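Gripper budget for next year - buy a second one or replace fingers?
Reading time: 4 minutes
Posted in October by Flellus

I've been asked to put a figure on gripper spending for our bench arm and I would like some opinions before I hand it in.

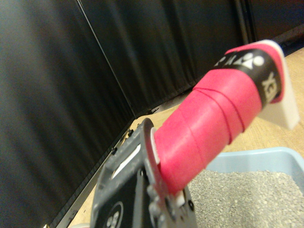

We have one gripper, bought with the arm. The work is handling everyday objects with odd grips: racket handles, brush handles, tool handles, anything long with tape or rubber on it. Small batches, lots of changeovers. I have money for one of these:

Option A is a second gripper of the same model, kept on the shelf as a spare.
Option B is 15 sets of replacement fingers and pads, plus a service contract from Salance.
Option C is a different gripper with force sensing from Endetti, with the old one kept as backup.

I am leaning towards A. Tell me why I'm wrong.

---

benchtop_mo wrote:

You're not wrong. A spare on the shelf is the only thing that helps when the gripper dies at 4 pm and you have people booked in. Service contracts are fine on paper. Ours says three working days and it has never been three working days.

---

kettlewick wrote:

I'd go the other way. What has actually failed on yours so far? In our place it's always pads and cables. The body of the gripper has scuffs all over it and still runs. We spent the money on a spare in our first year and it is still in its box, and meanwhile we were borrowing pads from the teaching lab.

---

Flellus wrote:

Pads, mostly. One cable. The body has never failed.

---

kettlewick wrote:

Then there's your answer. Buy pads and two cables and skip the contract.

---

oddfellow7 wrote:

Disagree with both of you. Long handles are the case where a basic two-finger gripper is weakest. If you pick up anything racket-shaped near one end, the weight is all out to one side and it wants to turn in the jaws. People then turn the force up to stop it turning, and that is what eats the pads. Fifteen sets of pads just pays for the same problem for longer. I'd look hard at C.

---

benchtop_mo wrote:

Force sensing won't stop a handle rotating. It will tell you very precisely that it's rotating.

---

oddfellow7 wrote:

It lets you use the lowest force that holds, and soft grip tape marks easily if you squeeze it all day. You also need to budget for the things you're gripping. Has anyone costed that? We got through a lot of tape before anyone put it on a spreadsheet.

---

Flellus wrote:

No, it isn't in there. It comes out of general consumables at the moment and I suspect it is being hidden by the cleaning supplies. I'll ask for it to be split out.

On C, the quote is higher than A but not by a silly amount. What worries me is the mounting plate and the software. We would have to redo every saved grip.

---

paddockgate wrote:

Ask how many saved grips you have and how long each takes to redo, then put that in as a cost. When we changed over we had 121 of them. It took 7 weeks with one person on it part time, and the arm was doing nothing useful for most of that. Nobody had put a penny against it. The plate was the cheap bit.

Also check whether your wrist cable run will suit the new one. Ours didn't and the adaptor had a long lead time.

---

kettlewick wrote:

That's a very good point and I'd not have thought of it. 7 weeks is a lot of bench time for something that grips the same handles.

---

oddfellow7 wrote:

It's a one-off cost though. You pay it once and have better hardware for years. If you never want to pay it you'll be on the same gripper until the maker drops it.

---

benchtop_mo wrote:

Which is fine if it works. Is the model still on sale, Flellus? If it's going end of life I'd buy the spare now while you can.

---

Flellus wrote:

Still on sale, and the seller says there are no plans to drop it - they would say that.

Current thinking: pads and cables this year, 3 sets to start with and not 15, no contract. I'll ask Endetti for a loan unit so we can try it on our worst handles and count the saved grips before anyone talks about C again. The spare goes in as a separate line and they can strike it out if they want to.

---

Comments (3)

rowan_k: Check the shelf life on the pads before you bulk buy. Ours went hard in the packet.

tinbath: Salance do a parts-only account with no contract. You have to ask for it by phone, it isn't on the site.

oddfellow7: Still think it should be C.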